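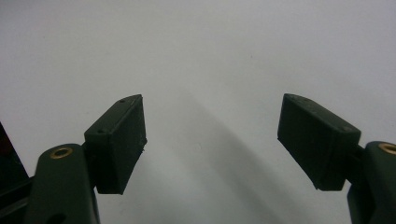 A pale surface at the Callholm site.

Surface cleaners and preparers, Fusmont worktops, Callholm

Fusmont is taking on two people to clean and prepare plain worktops and table tops before they go out to customers. The work is full time, starting in January, at our unit on the Callholm estate.

What the job involves

You will wipe down pale grey and white tops, check them under a lamp for scratches, dust and glue marks, and put right what can be put right by hand. Tops that pass are wrapped and labelled for delivery. Tops that don't are marked with tape and moved to the repair rack. Most orders are for kitchens and school rooms. A normal week's work is 155 tops, shared between the team.

Shadows and small marks are easy to confuse on a light finish, so you will need good eyesight (glasses are fine) and some patience. You will be on your feet for most of the shift. Larger pieces are always lifted by two people.

Hours and pay

Shifts run from 7.30 am to 4 pm with a paid break in the morning and half an hour for lunch. Pay is set by the site scale and is the same for both posts. Overalls, gloves and safety shoes are supplied. There is parking behind the building, and the 201 bus stops by the gate.

Who can apply

No experience is needed. We would like to hear from people who have worked in cleaning, decorating, joinery or packing, but we train everyone from the start. Training takes two weeks and is paid at the full rate.

How to apply

Write a short letter saying what work you have done and when you could start. Address it to Konrad Rainer, Fusmont, Unit 2, Callholm, or hand it in at reception. People we would like to meet will be asked in for a one-hour trial at the bench. Travel costs for the trial are paid on the day.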